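Mirport home server: questions I keep getting

I run a small file and photo server called Mirport out of a closet in Forkham, and I wrote up how I set it up a while back. The emails haven't stopped (which I love, keep them coming!), so I've put the usual questions on one page. Updated January 8, 2023.

Why do you log in with keys and not a password?

Within a day of opening port 22 I had 300 failed logins in the log, all from strangers guessing at "admin" and "root". I made a key pair with ssh-keygen, copied the public half over with ssh-copy-id, and then set PasswordAuthentication to no. Test the key in a second window before you close the first one. I locked myself out once and had to drag a monitor into the closet.

Do I need to change the port?

Nope. I did it anyway and the log got a lot quieter, but it's the keys that do the work.
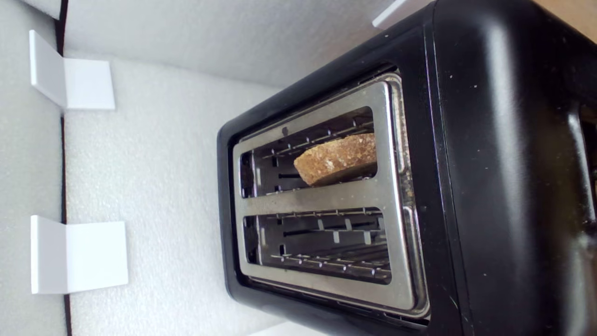
The kitchen toaster, crumbs and all.

How do you back it up?

With rsync, every night, from a cron job. It goes to an old desktop at my friend Parisa Sadeghi's place over in Sornbridge, and she sends hers to me. A normal night moves almost 40 MB and I never notice it. The very first copy was 136 GB, so I carried that one over on a drive. Run it with --dry-run first, especially if you're using --delete, and watch your trailing slashes!

What's Golestani?

That's just the name of my backup script, about which I get more mail than anything else on the site. It's 79 lines of shell, it checks that the disk is mounted, runs rsync and emails me if something fails. I'm happy to send you a copy, but change the paths at the top.

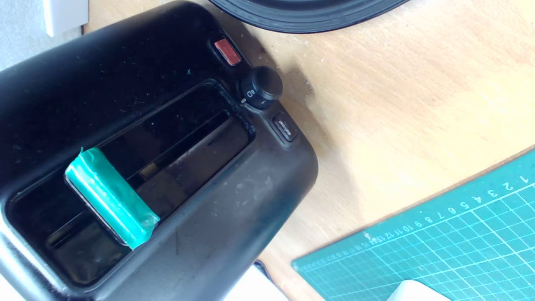
Toaster again, looking down into the slot.

My cron job works by hand but not at night. Help?

Nine times out of ten it's the PATH. Cron runs with a very short one, so write out the full location of every command, then send the output to a file so you can read the error in the morning.

Will you write something on encrypted disks?

Yes, I'm hoping for March. I still have to work out how to unlock the thing after a power cut without driving home, so if you've got a setup you like, write and tell me.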